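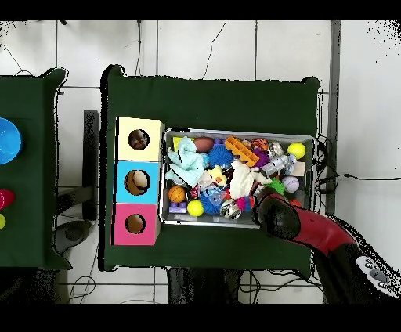

What is a late-release fault?
A late-release fault is a failure in which a robot gripper keeps hold of an object after the controller has recorded it as dropped, so that the object is carried into the next movement or let go in the wrong place.

Late-release fault (also false drop, or carry-over) is a class of handling error in robotic sorting. It is most often reported in cells where a single arm picks mixed soft and hard objects out of a shallow tray and places them in boxes through an opening in the top. The name comes from the service notes of the integrator Kornent, which logged the error under that heading from October onwards.

Mechanism
In normal operation the controller opens the gripper, waits for a fixed dwell time and marks the item as placed. In the Fjeld control software the default dwell was 345 milliseconds. Plush and spiked rubber toys can cling to the finger pads for longer than this. The arm then withdraws with the item still attached. As no sensor reading is taken after the dwell, the log shows a successful placement.

A related form occurs at the box. An item close in size to the opening may lodge in it, and the next item placed there is pushed back against the gripper. The arm's force limit then trips and the cell stops.

The Prorkoneck trials
The fault was studied at the Prorkoneck test site over 3,000 picks with mixed toys. Carry-over was recorded in 16 of them, all with fabric or soft rubber items. Hard balls and building blocks were not affected.

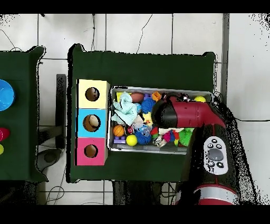
Most of the 16 items fell back into the tray and were picked again, which inflated the placement count without stopping the run. Two landed on the floor. One dropped during a fast return move and struck a cable cover outside the marked work area — the only case classed as a safety event, and the one that led to the return speed being reduced.

Detection and correction
The first correction lengthened the dwell to 900 milliseconds. This removed most carry-over but lowered throughput, and it had no effect on lodged items. A later release of the Fjeld software added a check of finger position and payload weight before the arm leaves the box. If either value is out of range, the arm holds still and the gripper cycles once more. A second failure raises a stop that must be cleared by hand.

Confusion with other faults
Late release is sometimes entered as a Misside error, after the Misside vision module. In that fault the item is released on time but over the wrong box. The two can be told apart from the gripper log.

See also
Dwell time
Force limiting
Protective stop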